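Skelleser bathroom cleaner tablets: my two cents after a tub of them

I'll admit I bought these because of the tub. It's a cute tub! Squat, screw-on lid, looks like something you'd keep fancy bath salts in, and it sat next to the register for $14 while I was there to buy light bulbs. I'd been using the Joo liquid for years and had no real complaints, except that I always squirt out way too much and the bottle drips down the side and leaves a ring on the shelf.

So, the tablets. You drop one in, wait, scrub, flush. The directions say one tablet per clean, and I mostly stuck to that, apart from the first week after my brother's kids stayed over, when I used 2 and don't regret it. 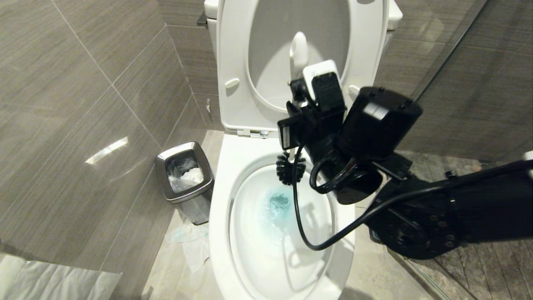 Photo: Anselmo Arroyo

The smell is the thing I want to talk about. The label says "alpine mint" and I was braced for toothpaste, but it's softer than that, kind of like a eucalyptus cough drop. My husband hates it. I like it a lot, and it hangs around until lunchtime if I clean first thing in the morning. Gandent makes an unscented tablet if that's more your speed, though I found those crumbled in the package and I ended up with powder all over my sleeve.

On the plain everyday grime, great. On our hard water line, not so great – I still had to go in with a pumice stone, same as before. The box claims it handles limescale "in minutes" and I gave it most of an hour one evening in July with the door shut, and the line was still there, maybe a shade paler.

Couple of gripes. The lid on that cute tub is child resistant, which is fair enough, but it's also me resistant when I'm wearing rubber gloves. And the refill pouch costs nearly as much as the tub, so where's the saving? Come on, Skelleser.

Four stars. I'd buy them again on sale, and I'm keeping the tub for clothespins either way.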